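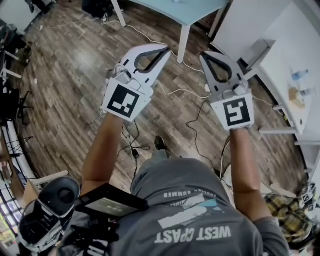
We use cookies to remember your town and keep you logged in. OK / Manage my choices

Help wanted: home tidying and floors, part time, Vultville

Hi! I'm Rungnapa Phromma and I run Fliller, a little home tidying business in Vultville. I'm looking for a couple of people who like putting a room back together and don't mind spending a good part of the morning looking at somebody's floor.

I mean that about the floor. Most of the houses we go to are older places with wooden plank floors, and in my experience everything a family owns ends up down there sooner or later. Socks, chargers, puzzle pieces, mail, dog toys, the lid to something. Before we can sweep or wash anything we have to pick all of it up and find out where it lives, and that's the biggest part of the work. The actual cleaning goes pretty fast after that (my favorite bit, a bare floor with nothing on it!).

We look after some 41 homes right now, a few of them weekly and the rest every other week or whenever they call me in a panic before the in-laws come. Visits are for tidying and floors only. We don't do windows, ovens, gutters or yards, and if a customer asks you to do one of those just tell them to text me and I'll be the one to say no.

What a visit looks like

You'll be with me or one of my regulars for your first seven visits, so you won't be sent off alone with a strange key and a strange cat. We start at the far end of the room and work toward the door. Big stuff goes first, then the clothes, then the small fiddly things, which go in a tray so the customer can look through them later. Please never throw out anything small. I once tossed a little plastic peg that belonged to a board game from somebody's childhood and I still feel bad about it.

Then it's a dry sweep going along the boards, a second go at the corners and under the couch, and a damp mop if the floor can take it. Some of these floors can't take much water at all. I keep a card for each house that says what the floor likes, and you'll get a copy on your phone. We use Prikov soap, which I buy in big jugs, and you're welcome to take a bottle home.

You don't need experience. I'd love it if you have some, sure, but I've had great people come to me straight out of school and great people come to me after retiring, and the thing they had in common was that they could walk past a shoe in a hallway about once before it started to bother them.

You do need to:

- bend, kneel and get back up again a lot
- lift a full hamper up a flight of stairs
- be OK around dogs (most of our houses have one)
- get yourself around Vultville, by car, bike or bus
- keep what you see in people's homes to yourself

What to wear

Clothes you can move in. An old T-shirt is perfect, and I don't care what's printed on it so long as I could read it out loud to a customer's grandmother. Shoes should be closed at the toe with clean soles, or bring a pair just for indoors, which is what I do. Grit on a sole will scratch a soft board and then I'm on the phone apologizing. No long necklaces or dangly bracelets, they catch on everything.

I supply brooms, mops, trays, trash bags, knee pads and soap. Knee pads are yours to keep and yes you'll want them.

Pay and hours

It's $59 a visit for a regular house, paid the same week. Bigger houses pay more and I'll tell you the amount before you say yes. Most visits are in the morning and are done by lunch. Two or three visits a week is typical to begin with, and things usually get busier in July when the kids are home and the floors disappear again. If you only want one visit a week, say so, I can work with that. Time on the bus between two houses is paid too.

I can't offer full-time hours at the moment. I'd rather say it now than have you quit something else and be disappointed.

How to apply

Write me a few lines with your name, which mornings you have free and whether you're all right with dogs. A resume is fine but I probably won't read it very closely. Tell me about a room you tidied that you were pleased with, I like those stories. You can also drop a note through the door at 101 Nakpan Street, ground floor, the blue mailbox.

I answer everybody, but I'm slow when I'm out working, so give me a few days before you decide I've forgotten you. If we get along on the phone we'll do one paid trial visit together, and after that you can tell me whether you want more.

Posted May 2024. Open until both spots are filled.

More jobs near Vultville
Weekend dishwasher, small cafe
Dog walker, mornings
Plant nursery helper, seasonal
Front desk, evening shift
Laundry folder, part time

Contact | Post a job | Privacy | Back to top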